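How to Set Up a Desk Riser Shelf

Last updated: April 21, 2022

A small riser gives you a second level on a desk without drilling anything. I have used a black metal one from Fladora since February. These steps work for most low risers with a flat top and metal legs.

1. Clear the desk and wipe it down. Let it dry before you set anything on it.

2. Check the feet. Run a finger along the underside of each leg and feel for burrs. A few strokes with fine sandpaper will take them off. Stick thin felt on any part that touches the wood.

3. Measure. My desk is 60 inches wide, and I leave 6 inches behind the riser for cords.

4. Lift the riser into place. Don't drag it, even with felt on.

5. Press on each corner of the top. If it rocks, add a second layer of felt under the short leg.

6. Put bottles and other tall things in front or to the side. Flat things can go underneath. 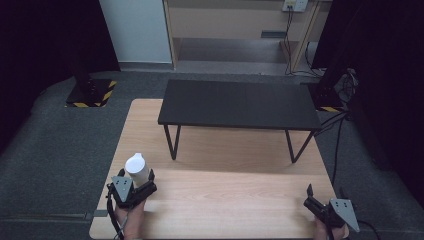
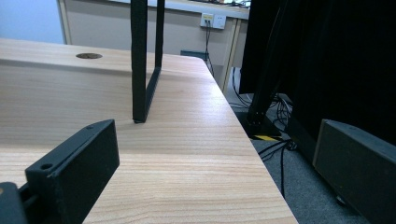
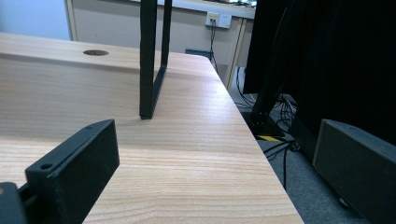 Leg style matters when you choose a riser. Four separate feet put all the weight on small spots, and on soft wood they can leave dents. I prefer legs joined by a bar at the bottom, like the black frame on the pale desktop in the last picture, and I run the felt the full length of the bar. If your desk has a round cable hole like that one, keep the bar clear of it so a plug can still get through. Vusik sells felt in long strips that can be cut with kitchen scissors. Replace it when it gets thin or starts to slide.

Comments

deskrat64: Does the felt hold on powder coat? Mine came off in a week.

Reply from author: Wipe the metal with rubbing alcohol first and press the strip down hard.

M. in Ohio: I have the Engelhardt riser and one corner rocks. Two layers of felt fixed it.

pinegrove: What about a glass desk?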